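Gamville Allotment Association
Minutes of the meeting held on 03/08/2008

Minutes of the March meeting were agreed with one correction: the plot by the Lenihan Road gate is 60, not 107.

Water. The lower tank is leaking at the tap again. A new washer has been bought and will be fitted this week. Hosepipes are still not allowed before 5 in the evening. 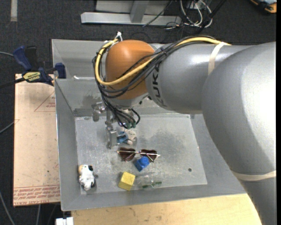 Rents. Letters go out next month. Four plots on the Valtarport side are behind and will get a second reminder.

Paths. Members were asked to keep the grass edges cut. Brambles behind the shed are to be cleared before the show.

Show. Tables are booked. Entry forms are in the hut. The onion class will be judged by weight as before.

Any other business. A member asked about keeping hens. Held over to the next meeting.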